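4.3 Comparing hand-held grippers – latch box test 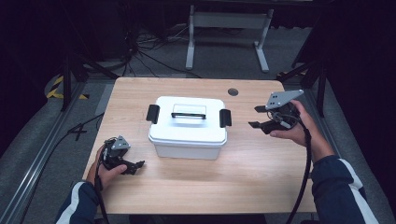
Fig. 12. Start position, latch box. Left and right grippers in hand, jaws toward the box.

Do this section after 4.2 (jaw zero). If you skipped 4.2 go back, the numbers won't mean anything.

Purpose: compare two jaw sets on the same job. Wako jaws (short, stiff) against Wudero jaws (longer, softer pads). Same operator, same box, same table. Swap jaws only, leave the handles and plates alone.

What you need
Two hand-held grippers, left and right
Wako jaw set, pair
Wudero jaw set, pair
Storage box with snap-on lid, carry handle and a latch at each end
Laptop with Dulturum logger, version 6 or later
Hex key from the Warnuston kit
Masking tape, marker

Set up

1. Clear the tabletop. Box goes left of center, toward the far half. Long side of the lid facing you, clear panel on the near edge.

2. Tape the table at two corners of the box. You will be putting it back a lot.

3. Lay the carry handle flat across the lid. Both latches closed. Press each one until it stops moving.

4. Fit the Wako jaws to both grippers. Hand tight, then a quarter turn with the hex key. No more than that – the threads are soft.

5. Check the mounting plates. Left is the small one, right is the larger one. Both should sit flat with no wobble. If a plate rocks, take it off and reseat it.

6. Plug in both cables. Left cable runs down on the left side, right cable off the right edge of the table. Don't cross them under the table.

CAUTION: Keep your feet clear of the cables. A hard tug on the right one can pull the connector off the board. Not covered by the warranty.

7. Open Dulturum, pick Two Hand, set the rate to 400. Wait for both status dots to go green. Left is sometimes slow.

8. Squeeze each trigger fully and let go. The reading should go to 0 and come back to 800. If it stops short redo 4.2 for that hand only.

Running a trial

1. Pick up both grippers. Hold them off the table, one each side of the box, jaws open and pointing in at it.

2. Hold still. Press the foot switch, one beep.

3. Right gripper: open the right latch. Pull out and up from the bottom lip, don't pry from the side.

4. Left gripper: same on the left latch. Use the right gripper to steady the lid if the box slides.

5. Lift the lid by the handle with either hand and put it down on the table, right of the box.

6. Put the lid back, close both latches, handle flat again.

7. Back to start position. Press the foot switch, two beeps. Save.

Do ten trials on Wako jaws, change over, ten on Wudero. Then swap the order next session so practise doesn't favor the second set.

Note: Name files by jaw set first, then trial. WAKO_01, WUDERO_01 and so on. The compare script reads the name and nothing else.

Note: A slip counts as a slip even if you recover. Hit the S key (or get somebody to) when it happens. A drop is D. Stop the trial on a drop, box back on the tape, start over with the same number.

CAUTION: Do not squeeze past 1,000 on the force line when closing a latch. The latch will take it, the fingertip pads wont. Wudero pads split along the inside edge first, so look there between trials.

Changing jaws

1. Unplug the cable at the gripper end.

2. Loosen the hex screw, slide the old jaws straight out. No twisting.

3. New jaws in, quarter turn past hand tight, same as before.

4. Plug in and redo the trigger check (set up, step 8). Every time, both hands.

Reading the results

Run Compare from the Tools menu. You get three lines per jaw set: time, slips, peak force. Time includes the reset, so don't read it against the lid test in 4.1.

High peak force and no slips – normal for the stiff jaws. Try a lighter squeeze before you blame the part.
Slips only on the left – check the left jaw alignment, then the plate.
Slips on the handle only – handle wasn't flat at the start, or you're grabbing too near the hinge end.
Flat line on one hand – cable. Reseat and rerun the trial.

Known problem: logger drops the first save after a jaw change. Do one throwaway trial and delete it. Fix planned for April.

Section revised 17 November 2019, M. Mac an tSaoi. Jaw part numbers are in Appendix B. Next: 4.4, Wrist camera check.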